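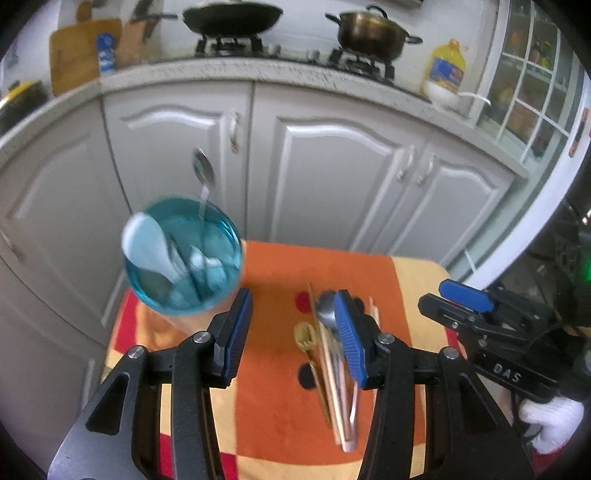 2020년 8월 28일

작년 10월에 다녀온 드러넘(Drurnham) 이야기를 이제야 쓴다. 사진은 진작에 옮겨놨는데 글은 계속 "다음 주에 써야지" 하다가 계절이 세 번이나 바뀌었다. 올해는 어차피 비행기 탈 일도 없고, 냉장고 정리하다가 그때 사 온 겨자가 바닥난 걸 보고 갑자기 마음이 급해져서 노트북을 열었다. 기억이 겨자보다 먼저 떨어지면 곤란하니까.

원래 목적지는 드러넘이 아니라 그롤라우(Grollau)였다. 남편이 예전부터 그롤라우의 오래된 온천장에 꽂혀 있어서, 거기서 사흘 푹 쉬고 오는 게 계획의 전부였다. 나는 여행 가서 물에만 들어가 있으면 좀이 쑤시는 사람이라 지도를 이리저리 늘려보다가 강 하류 쪽에 있는 드러넘을 발견했다. 검색해도 한국어 글은 거의 안 나오고, 나오는 거라곤 누가 환승하다가 배를 놓쳐서 하룻밤 잤다는 짧은 글 하나. 그런데 그 글 마지막에 "저녁이 맛있었음"이라고 딱 한 줄이 있었다. 그 한 줄 때문에 이틀을 뺐다. 남편은 아직도 이 부분을 어이없어한다.

가는 방법부터 말하자면 (이게 제일 궁금하실 것 같아서) 그롤라우 기차역 뒤편 선착장에서 아문센(Amundsen)호라는 배를 탄다. 이름만 들으면 얼음이라도 깨면서 갈 것 같은데 그냥 강을 따라 내려가는 동네 배다. 자전거 싣는 사람, 장바구니 든 할머니, 학교 끝난 애들이 다 같이 탄다. 비수기에는 오후 4시 배가 마지막이라고 해서 우리는 점심도 대충 때우고 뛰었는데, 가보니 배는 아직 오지도 않았고 매표소 창문은 닫혀 있었다. 표는 배 안에서 산다. 이걸 몰라서 닫힌 창문 앞에 우리 둘만 꿋꿋하게 줄을 서 있었다...

배 안은 생각보다 추웠다. 위층 갑판 자리가 경치는 훨씬 좋은데 바람이 정말 장난이 아니다. 나는 목도리를 캐리어 맨 밑에 넣어두는 실수를 해서, 갑판 위에서 캐리어를 활짝 열고 속옷이며 양말이며 다 꺼내놓는 사태가 벌어졌다. 옆자리 아저씨가 말없이 고개를 강 쪽으로 돌려주셨다. 고마웠습니다, 아저씨.

숙소는 스토르네크(Storneck)라는 작은 여관이었다. 예약 사이트에는 안 나오고 메일로만 예약을 받는다. 답장이 나흘이나 안 와서 포기하려던 참에 "방 있어요. 저녁 드실 거예요?"라는 두 문장짜리 메일이 왔다. 가격도 안 적혀 있어서 다시 물어봤더니 조식 포함 2인에 89유로. 저녁은 따로 내야 하는데 이건 뒤에서 또 쓰겠다. 할 말이 많다.

선착장에서 여관까지는 걸어서 금방인데 길이 오르막에다 자갈이다. 바퀴 달린 캐리어를 끌고 가면 온 동네에 우리 왔다고 방송하는 셈이 된다. 덜그럭덜그럭 올라가니까 소리를 들었는지 문 앞에 이미 주인이 나와 있었다. 나데주 오아로(Nadège Hoarau) 씨. 앞치마에 손을 닦으면서 첫마디가 "배고파요?"였다. 체크인 서류 같은 건 다음 날 아침에야 썼고, 열쇠도 수프를 먹다가 받았다.

방은 전부 11개라고 했는데 우리 방 번호는 24번이었다. 2층의 네 번째 방이라 그런 건가 했더니 그것도 아니었다. 우리 방은 3층이었고 옆방은 7번, 맞은편은 16번이었다. 나데주 씨에게 물어보니 전 주인이 문을 닫은 다른 호텔에서 문짝을 통째로 사 와서 달았고, 번호판은 그때 붙어 있던 그대로라고 한다. 손님들이 밤에 자꾸 헤매지 않냐고 했더니 "헤매죠" 하고 끝. 바꿀 생각은 전혀 없어 보였다. 나도 첫날 밤에 물 가지러 내려갔다가 올라오면서 두 번 헤맸다.

방 자체는 솔직히 호불호가 있을 거다. 천장이 기울어서 키 큰 사람은 침대 안쪽에서 일어나다가 머리를 박는다 (남편, 이틀 동안 세 번). 샤워기는 물이 따뜻해질 때까지 한참을 기다려야 하고, 와이파이는 계단 쪽으로 나가야 잡힌다. 대신 침구가 정말 좋았다. 묵직한 솜이불인데 햇볕 냄새가 나서 눕자마자 정신을 잃었다. 창문을 열면 강이 보이고 아침에 안개가 깔리면 건너편이 아예 안 보인다. 남편은 강이 안 보이면 강 전망이 무슨 소용이냐고 했지만 나는 그 시간이 제일 좋아서 담요를 두르고 창가에 한참 앉아 있었다.

이제 저녁 얘기! 스토르네크의 저녁은 메뉴판이 없다. 그날 한 음식을 그날 묵는 손님들이 다 같이 먹는다. 첫날은 훈제 생선을 넣은 감자 수프에 돼지고기 조림, 그리고 자두 케이크가 나왔다. 조림에 곁들여 나온 게 바로 그 겨자다. 씨가 통째로 씹히는데 맵지는 않고 끝에 살짝 단맛이 돌아서, 고기에 발라 먹다가 빵에 발라 먹다가 나중에는 그냥 숟가락으로 떠먹었다. 나데주 씨가 지나가다 보고는 아무 말 없이 한 병을 더 갖다 놓고 갔다. 민망했지만 그것도 먹었다.

같이 앉은 손님은 도보 여행 중인 자매 두 분이었다. 일흔이 넘으셨다는데 그날 오전에만 우리가 이틀 걸을 거리를 걸으셨더라. 영어와 손짓을 섞어서 얘기를 나눴는데, 언니분이 한국 드라마를 보신다고 해서 분위기가 확 풀렸다. 제목을 기억 못 하셔서 줄거리를 설명해 주시는데 부잣집 아들이 나오고 비가 오고 누가 기억을 잃는다고... 후보가 너무 많아서 끝내 못 맞혔다. 아시는 분?

둘째 날은 느지막이 일어나서 동네를 걸었다. 드러넘은 정말 작다. 교회 하나, 빵집 하나, 철물점 겸 우체국 하나. 빵집은 점심 전에 다 팔리면 문을 닫는데 우리가 갔을 때는 호밀빵과 양귀비씨 롤이 남아 있었다. 롤은 반죽보다 속이 더 많은 수준이라 하나를 둘이 나눠 먹어도 충분했다. 교회 뒤로 난 길을 따라가면 과수원을 지나 강둑으로 내려가게 되어 있고, 10월이라 길바닥에 사과가 굴러다녔다. 담장 위에 "가져가세요"라고 적힌 상자가 있길래 두 알을 주머니에 넣었다. 시고 단단하고 맛있었다.

강둑에는 벤치가 띄엄띄엄 있는데 앉아 있으면 지나가는 사람마다 인사를 한다. 처음에는 어색해서 고개만 까딱하다가 나중에는 내가 먼저 했다. 그렇게 인사한 할아버지 한 분이 옛날 나루터 자리를 알려주셔서 가봤더니 돌계단만 남아서 물속으로 쭉 들어가 있었다. 안내판도 없고 그냥 계단. 남편은 거기 앉아서 한 시간을 책을 읽었고 나는 신발에 모래가 들어가서 열심히 털었다. 기억에 남는 관광지라고 할 만한 건 그게 다인데 이상하게 그롤라우 온천장보다 더 자주 생각난다. (온천도 좋았어요. 온천 글은 따로 쓸게요.)

오후에는 비가 와서 여관 거실에서 보드게임을 했다. 설명서가 우리가 모르는 언어라서 규칙을 반쯤 지어내면서 했는데 내가 이겼다. 남편은 내가 지어낸 규칙이 나한테 유리했다고 지금도 주장한다. 거실 난로 옆자리가 명당이니까 혹시 가시면 책 한 권 들고 일찍 내려가서 맡으시길. 저녁 준비가 시작되면 부엌 냄새가 그쪽으로 제일 먼저 온다.

떠나는 날 아침에 겨자를 살 수 있냐고 물어봤다. 파는 물건이 아니라고 하면서도 부엌에 들어가더니 병 두 개를 신문지에 둘둘 말아서 나오셨다. 돈은 안 받겠다고 하셔서 대신 가방에 있던 김을 드렸다. 비상식량으로 챙겨 간 도시락 김인데, 뜯어서 한 장을 드시더니 눈이 동그래지셨다. 그 자리에서 한 봉지를 다 드셨고 나는 남은 걸 탈탈 털어드렸다. 이럴 줄 알았으면 좀 좋은 걸로 챙겨 갈걸.

참고로 겨자는 액체류로 분류될 수 있으니 꼭 부치는 짐에 넣으시고요. 나는 양말에 한 번 더 싸서 넣었는데 무사히 왔다. 한 병은 엄마 드렸고 한 병은 우리 집에서 아껴 먹는다고 먹었는데 지난주에 끝났다. 집에서 비슷하게 만들어보려고 겨자씨를 식초에 불려봤더니 색은 그럴듯한데 맛이 너무 독해서 남편이 한 입 먹고 울었다. 꿀을 더 넣고 냉장고 구석에 넣어뒀으니 좀 순해지면 다시 먹어볼 생각이다.

돈 얘기도 조금 적어두면, 저녁은 1인당 24유로였고 음료는 따로 계산한다. 카드는 안 되고 현금만 받는데 드러넘에는 현금인출기가 없다! 우리는 그롤라우에서 넉넉히 뽑아 가서 괜찮았지만 자매분들은 모자라서 빵집에서 사정사정해 카드로 긁고 현금을 받으셨다고 한다. 그리고 메일 답장이 늦어도 재촉하지 마시길. 나데주 씨는 컴퓨터를 장 보러 나가는 날에만 켠다고 하셨다. 컴퓨터가 집에 없는 건지 뭔지는 못 물어봤다.

올봄에 잘 지내시냐고 메일을 보냈더니 한 달쯤 지나서 답이 왔다. 손님이 없어서 방을 하나씩 칠하는 중이라고, 번호판은 떼었다가 그대로 다시 달았다고. 마지막에 그 김 이름이 뭐냐고 물어보셔서 지난달에 한 상자 부쳤다. 아직 도착했다는 말은 없는데, 장 보러 나가는 날을 기다리는 중이다.

공감 89 · 댓글 11

이 블로그의 최근 글
- 그롤라우 가는 기차, 어느 쪽 창가에 앉을까
- 캐리어 바퀴 셀프 교체 실패기
- 여행 못 가는 여름, 베란다에서 아침 먹기
- 남편이 쓰는 온천장 예습 노트
- 냉장고 속 여행 기념품 다 꺼내봤다

이 블로그는 방문 통계를 위해 쿠키를 사용합니다. 계속 이용하시면 쿠키 사용에 동의하는 것으로 간주됩니다. [확인]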